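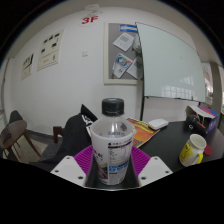
Two hundred demos and a success rate I don't believe

24 October 2024

Hugo Bravo sent me the Letley write-up again, the one claiming you can train a pick-and-place policy from hand-held gripper demos and skip teleoperation altogether. 200 demonstrations, 80 percent success on bottles. Everybody is very pleased.

I like the collection method. Walking up to a table and grabbing things is far quicker than steering an arm, and the wrist view matches what the policy gets later. Fine. My trouble is with the 80.

Read the appendix and the test ran to 113 trials, with the same 2 bottles used in training. Both stood upright, cap on. A clear bottle is a fair choice, I'll give them that, as the top half is mostly whatever wall happens to be behind it. But did anyone change the wall? The paper doesn't say. Lorne Bergeron thinks the policy is just finding the label, and I'd bet on Lorne.

So I'd like to see it with the label peeled off — or in a room the policy has never met. The Caron people tried something like that in January and lost almost half their successes.

I've written to the authors for the per-trial logs. No answer yet.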